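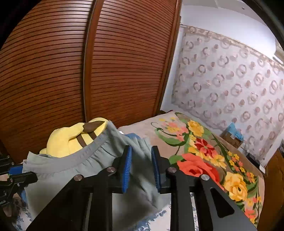 Grey-green on top, florals underneath.

I've fallen completely for natural dyeing and I can't stop talking about it, so you're getting a post. It began in September, when Roxana Tamayo lent me her old notebook and a bag of dried onion skins (the papery outside bits, which I'd been throwing out all my life!). You simmer them, strain them, put the wet cotton in and wait. My first go was 200 grams of skins and a pillowcase, and it came up the most gorgeous burnt orange.

Since then I've tried nettles, blackberry leaves and a very disappointing beetroot. Beetroot looks wonderful in the pot and washes out to a sad beige - don't bother. Nettles, though! Picked young they give a soft green, and a spoonful of iron water turns it greyer and moodier, like the hills over Dilden in the rain.

The bit I skipped at first was soaking the cloth in alum beforehand. Please don't skip it. My first nettle tea towel faded in 2 washes, and the one I'd treated properly is still going strong.

Next up is walnut husk. Peadar Mulligan has promised me a bucketful from the tree behind his shed, and he says the brown gets on everything, so I've bought gloves and moved the good towels upstairs. If you've dyed wool with it, tell me how long you left it in!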